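About Us

Dristitz is a small robotics research group. We work on one question: how much of a robot's training can be done in simulation before it has to touch real furniture, real doors and real shelves. We are funded by contract work and by two long-term partners, Tamari and Skornitz, who use our methods in their own products and let us publish most of what we learn.

What we work on

A robot arm that moves through a kitchen or a workshop spends a lot of time looking at things from bad angles. The camera ends up low, or pressed close to a rail or a table edge, and the part of the room it needs is behind something. Policies trained on clean, centered views tend to fail at those moments. They stop, or they guess at a distance and guess wrong.

Our method is called Idahosa, after the first test room we built for it. It has two parts. The first is a scene generator that places thin, repeating structures such as slats, racks and grids between the camera and the work area. The second is a training rule that gives more weight to views where depth changes sharply over a short distance. The policy sees a lot of awkward close-ups early on and is slowly given easier ones. Most people do it the other way around, and so did we until 2017.

What we have found

The current version of the generator covers 337 room layouts. We train on most of them and hold 13 back for testing. On the held-out rooms, the policy trained with weighted views has fewer collisions with thin structures than our older one, using the same network and the same number of training steps. It is slower, though. A reach that used to take the arm nine seconds now takes about 13, and we have not found a good way to get that time back.

Transfer to hardware is uneven. Flat surfaces and posts carry over well. Open grids with a dark space behind them are still the hardest case, in simulation and on the bench. We think the rule puts too much weight on the edges of the bars and too little on what can be reached between them – but that is a working guess, and a test for it is planned for January.

How we work

Every result is run 3 times with different random seeds before it goes into a report. If the runs disagree, we report all of them. Failed trials stay in the logs with the rest. Scene files, training settings and test scores are stored together, so a partner can rerun an old experiment without asking us what changed.

We render at low resolution on purpose. Sharper images made training slower and did not help on the held-out rooms, so we went back.

People

Petro Palamarchuk started the group and leads the work on training methods. Ryota Hamada builds the scene generator and keeps the simulator running. The rest of the team works on hardware tests and evaluation. We take interns in the summer, usually students who have already written some rendering or control code.

Working with us

We are open to joint projects with groups that have test rooms or objects we don't. Please tell us what robot you use, what it has trouble seeing, and whether the data can be shared.
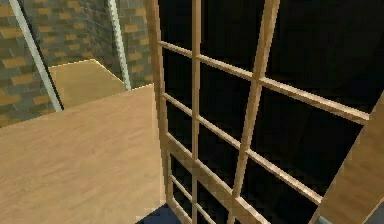

Ryota Hamada

Wooden slats crossing in front of a black space, rendered from low and close. Views of this kind get the highest weights under the training rule. Page last updated 15 December 2018.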